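Jorkari Opens Kitchen Handling Recordings to Outside Research Groups

July 16, 2024 — By the Jorkari press office
3 min read

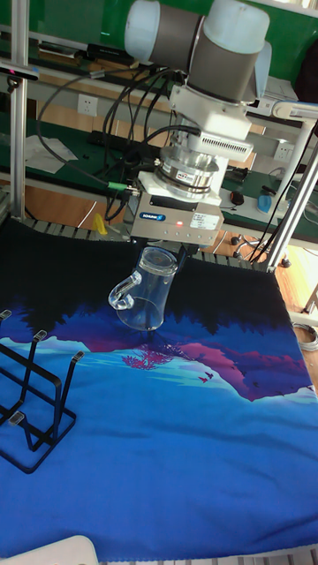

A library built from everyday tasks

Jorkari today released 2,756 recorded examples of a robot arm handling household items. The library is called Viria and is meant for groups that train robots to learn from demonstration. It is free for research use.

Each example covers one short task from start to finish, such as lifting a clear glass mug by the rim or placing a dish on a drying rack. The recordings pair video from a fixed camera with arm position and force readings taken at the wrist. A written instruction goes with each one.

Recording began in February at the company's lab in Ngau. Operators guided the arm by hand controller and worked through 13 tasks. Printed mats were placed on the work surface and changed between sessions so that a trained system sees the same task against different backgrounds.

Clear glass was given extra time. Transparent objects are hard for depth cameras to read, and outside groups had asked for more of them — 1,000 of the examples use glass items.

Failed attempts stay in

Drops, missed grasps and early stops are kept in the library and labeled. Users can leave them out of training or use them to teach a system when to try again.

Wiludard, a software firm that builds planning tools for warehouse arms, tested an early copy and helped set the file format. Its loading tool ships with the release.

Jorkari plans to add two-arm tasks next. Groups that want to send in their own recordings can ask the press office for the labeling guide.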